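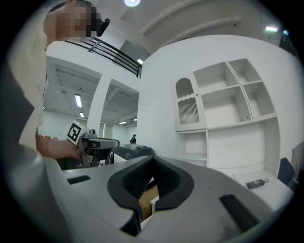 Zwei Greifer, ein Mensch, kein Programmcode: Wie wir bei Issahaku Robotern Handarbeit vormachen

Bundau, 18. Dezember 2025. Heute darf ich endlich erzählen, womit wir hier seit September beschäftigt sind. Unser Handgreifer-Set Garkent ist fertig und kommt aus der Werkstatt heraus! Wer in der Region einen Betrieb führt, an einer Schule unterrichtet oder einfach gern an Maschinen herumprobiert, kann es ab sofort bei uns ausleihen, und zwar immer als Paar, für jede Hand eines.

Ich mache bei Issahaku die Öffentlichkeitsarbeit und bin, das sage ich lieber gleich, keine Ingenieurin. Vielleicht ist das in diesem Fall sogar ganz praktisch, denn Garkent ist für Leute wie mich gebaut. Man nimmt in jede Hand einen Greifer, schaltet die Kameras ein und erledigt eine Arbeit, die man ohnehin kann: etwas aus einem Karton nehmen, hinstellen, umdrehen, weiterreichen. Aus vielen solchen Durchgängen lernt später ein Roboterarm, wie die Bewegung geht. Einen Arm braucht man beim Aufnehmen gar nicht. Das spart Platz, das spart Strom, und man muss auch keinen Schutzzaun um den Küchentisch ziehen.

Mein erster Versuch im September war übrigens ziemlich kläglich. Ich sollte ein Kabel aufrollen und in eine Schachtel legen. Mit den Fingern mache ich das im Schlaf, mit den beiden Greifern habe ich eine halbe Kaffeepause dafür gebraucht (und der Kaffee war danach kalt). Am zweiten Tag ging es schon flüssig. Man gewöhnt sich an, mit den Ellenbogen zu arbeiten und die Hand ruhig zu halten, und irgendwann drückt man nicht mehr so fest zu. Die Kolleginnen aus der Entwicklung sagen, dass genau diese späteren, entspannten Durchgänge die brauchbaren sind. Meine allerersten wurden sehr höflich aussortiert.

Was im Set steckt

Zum Set gehören zwei Greifer, vier Akkus, ein Ladegerät und ein stabiler Koffer, dazu ein gedrucktes Heft, auf das ich ein bisschen stolz bin, weil ich es geschrieben habe. Jeder Greifer trägt eine Kamera mit sehr weitem Blickwinkel, die sieht, was vor den Backen passiert, und eine ganze Menge vom Raum drum herum. Den Raum braucht die Software! Sie rechnet aus Kanten, Lampen, Geländern und Möbeln zurück, wo sich der Greifer gerade befindet und wie er sich bewegt. Eine leere weiße Wand mag sie dagegen überhaupt nicht. Wir hatten anfangs einen wunderschön aufgeräumten Aufnahmeraum und haben ihn nach einer Woche wieder mit Regalen vollgestellt.

Auf den Greifern sitzen außerdem die schwarz-weißen Marker mit dem Klötzchenmuster, nach denen mich bisher jeder Besuch gefragt hat. Nein, man kann sie nicht mit dem Handy scannen, und es öffnet sich auch keine Speisekarte. Wenn beide Hände zusammenarbeiten, muss die Software wissen, wie die Greifer zueinander stehen, und dabei hilft es sehr, wenn die eine Kamera den Marker des anderen Greifers erwischt. Also bitte nicht überkleben, auch nicht mit dem Firmenlogo. Und fettige Fingerabdrücke gelegentlich abwischen, ein trockenes Tuch reicht.

Von Hand oder aus der Ferne?

Wir bieten beides an, und ich werde oft gefragt, was denn nun besser sei. Bei der Fernsteuerung sitzt man an einem Pult und bewegt einen echten Roboterarm, der die Bewegungen mitmacht. Das hat einen großen Vorteil: Alles, was man vormacht, kann der Arm garantiert auch ausführen, er hat es ja gerade getan. Dafür ist es langsamer, man spürt wenig, und man braucht eben den Arm. Mit den Handgreifern ist man näher an der Sache dran. Man merkt, ob etwas klemmt, man beugt sich vor, man wechselt schnell mal den Tisch. Manchmal macht man dann allerdings Bewegungen, die ein Arm so nicht hinbekommt, über Kopf zum Beispiel oder mit verdrehtem Handgelenk. Die Software markiert solche Stellen und man nimmt den Durchgang noch einmal auf.

In unserer eigenen Erprobung haben wir 812 Durchgänge mit den Handgreifern aufgenommen, alle mit kleinen Gegenständen auf normalen Tischen. 598 davon haben die Prüfung bestanden und sind ins Training gegangen. Ich hatte mir ehrlich gesagt mehr erhofft, aber in der Entwicklung war man zufrieden. Ausgeschieden ist vor allem, was zu hastig war oder wo ein Ärmel vor die Linse geraten ist. Mein Tipp aus eigener Erfahrung: Ärmel hochkrempeln, lange Haare zusammenbinden, und nicht reden und gleichzeitig greifen. Zumindest ich kann das nicht.

Warum wir verleihen und nicht gleich verkaufen

Ein Roboter, der nur in unserer Halle in Bundau geübt hat, kennt unsere Halle. Er kennt unser Licht und unsere Tischhöhe, und wenn man ihn in eine Backstube stellt, ist er erst einmal ratlos. Deshalb wünschen wir uns Aufnahmen von überall her, aus Werkstätten, Teeküchen, Lagerräumen und gern auch aus Wohnungen. Wer das Set ausleiht, zahlt nur den Versand und entscheidet am Ende selbst, welche Aufnahmen wir bekommen. Nichts wird automatisch übertragen, die Daten liegen auf einer Speicherkarte im Greifer, und Gesichter machen wir vor jeder Weiterverwendung unkenntlich. Wer später doch nicht mehr dabei sein möchte, schreibt uns eine Mail, dann löschen wir das Material.

Die erste Außenstelle gibt es auch schon. In Ustham haben wir ein paar helle Räume angemietet, in denen man die Greifer ohne Verpflichtung ausprobieren kann. Tische und Übungsmaterial sind da, und es ist immer jemand vom Team vor Ort, der beim Kalibrieren hilft. Das Kalibrieren klingt schlimmer, als es ist! Man schwenkt beide Greifer einmal langsam durch den Raum, schließt und öffnet die Backen ein paar Mal und wartet auf den Piepton. Kommt kein Piepton, ist es meistens zu dunkel. Dann Licht an und noch einmal von vorn.

Was noch nicht geht

Glas ist schwierig, alles Spiegelnde ebenfalls. Sehr dünne Dinge wie einzelne Papierblätter rutschen aus den Backen, daran arbeiten wir gerade. Schwere Werkzeuge sollte man mit Garkent nicht heben, das Heft nennt die Grenzen im Einzelnen. Und draußen bei Regen bleibt der Koffer bitte zu, die Gehäuse sind nicht abgedichtet. Eine Variante mit weicheren Backen ist in Vorbereitung. Ich habe sie schon in der Hand gehabt und finde sie großartig, darf aber noch keinen Termin nennen und tue es deshalb auch nicht, so sehr es mich juckt.

So kommt man an ein Set

Anfragen nimmt unser Büro in Bundau entgegen, am liebsten per Mail mit zwei, drei Sätzen dazu, was aufgenommen werden soll. Bitte auch dazuschreiben, ob eine oder mehrere Personen mit den Greifern arbeiten werden, dann legen wir die passenden Handschlaufen bei. Schulen bekommen auf Wunsch eine Einweisung vor Ort, solange die Anreise an einem Tag zu schaffen ist. Zwischen den Jahren bleibt das Büro geschlossen, Mails werden danach der Reihe nach beantwortet.

Redaktionen können gern vorbeikommen und selbst greifen, in Bundau oder in Ustham, eine kurze Anmeldung genügt. Bildmaterial und die technischen Daten schicken wir auf Anfrage zu.

Über Issahaku

Issahaku entwickelt in Bundau Werkzeuge, mit denen Menschen Robotern Aufgaben vormachen können, von Hand oder per Fernsteuerung. Garkent ist unser erstes Produkt, das auch außerhalb des eigenen Hauses eingesetzt wird.

Pressekontakt: Issahaku, Öffentlichkeitsarbeit, Bundau

Weitere Meldungen

Probiertage in Ustham: Termine für das neue Jahr
Fernsteuerpult überarbeitet, leichtere Griffe und leiser Lüfter
Heft zum Handgreifer-Set jetzt auch in großer Schrift
Wir suchen Verstärkung für die Datenprüfung
Rückblick: Tag der offenen Werkstatt in Bundau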